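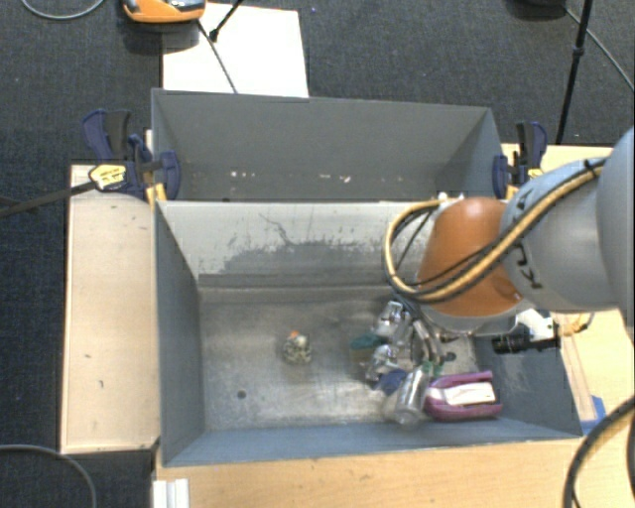
How do you teach a robot to pick stuff up?

Hi! I'm Renato Tapia, and my job is teaching robot arms to grab things out of bins. When I say that at parties, kids always ask me the same question: do you talk to it? Nope. It wouldn't understand a word. I show it.

Think about how you learned to tie your shoes. Somebody probably held your hands and moved your fingers through the loops. We can do the same thing with a robot! I put the arm into a floppy mode, take hold of it near the wrist, and push it where I want it to go. Down into the bin, over to the crinkly silver package, close the gripper, up and across. The whole time, the arm is writing down how much each of its joints bends. Then it can play the move back by itself.

The other way is by remote control. I sit at a desk with a small handle, and whatever my hand does, the big arm copies. If I tip my wrist, it tips its wrist. The first time I tried it I felt like a giant. Then I squashed a box of crayons and felt less like a giant.

So why not show it once and go home for lunch? Well, look at that pile on the right side of the front bin. There's a clear plastic container leaning over, shiny packages that crumple, and a pink thing squeezed in at the end. The little speckled one with the orange spot is off by itself, so it should be an easier grab. Tomorrow I'll mix everything up and the pile will be totally different. A robot that only copies one move would reach for the old spot and close its fingers on nothing.

That's why I show it again and again. On our project, called Purkitz, I do 200 grabs on a good day, and we have 4000 saved so far. A computer program looks through all of them and hunts for patterns, like "shiny and crumpled, pinch it here." After that the robot tries by itself, and when it goofs I take over the handle and show it a better way – those rescues are some of the best lessons it gets.

Try it at home! Get a friend, a blindfold, and a bowl with 8 small soft things in it. Your friend is the robot. Stand behind them and gently steer their hand to a sock. Then let them try to find another one with no help. Then swap. My nephew lasted two socks before he started giggling too hard to play.

More to read
What's inside a gripper?
Drekitz, the robot that sorts buttons
How cameras help robots see
Letters from readers, March
Why are robot arms so heavy?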